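Workshop room check, Rostdale unit 7
Date: February 7, 2025
Checked by: Josphat Waweru
Copy to: Kiran Semwal

Marks used: **OK** = no action, **FIX** = to be repaired or changed, **ASK** = I could not decide alone.

## Walls, ceiling and electricity

- [x] Ceiling lights work, covers are closed. **OK**
- [x] Conduit on the wall is fixed well. I pulled it lightly by hand and it does not move. **OK**
- [x] Electrical box on the wall, lid closed with all screws. **OK**
- [ ] Label on the electrical box. **FIX**. The number is not the same as in our plan. In the plan it must be 715. Kiran, please tell me which one is correct before I print a new label.
- [x] Main switch can be reached without moving furniture. **OK**

## White desk at the wall

- [x] Desk stands stable on the floor. **OK**
- [x] Rounded end has no sharp places or broken edge. **OK**
- [ ] Cables on the desk are tied and put to the side. **FIX**
- [x] Table lamp stands straight, shade is not loose. **OK**
- [ ] Power adapter has a fixed place. **FIX**

The desk has the most comments this time, as it also had in August. The desk mat and the lamp are good where they are and I would leave them. The adapter is different. Its cables lie in loops on the desk top, and a sleeve or a bag can catch them easily. I ask for one cable strap and a small holder under the desk top. 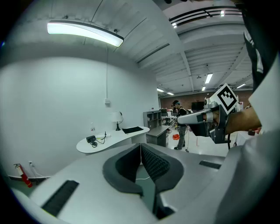
*White desk at the wall, with lamp, desk mat, and the power adapter with its cables.*

The lamp was tested for 31 minutes with the door closed. The shade became warm but I could keep my hand on it, so I accept it. Please do not put a stronger bulb inside. The limit is written on the socket and it is hard to read, you need to turn the lamp over.

## Floor and way out

- [x] Way to the door is free. **OK**
- [x] No water or oil on the floor. **OK**
- [ ] Door closer. **ASK**. The door closes too fast in the last part. Rutherford installed it, maybe they can adjust it without cost.
- [x] Fire extinguisher is in its place, seal not broken. **OK**

## To do

1. Cable strap and holder for the desk: Josphat, from the Clakard order.
2. Correct number for the box: Kiran.
3. Call to Rutherford for the door closer: Kiran.

I will check these 3 points again when the Clakard order has come. The other points stay for the next normal check.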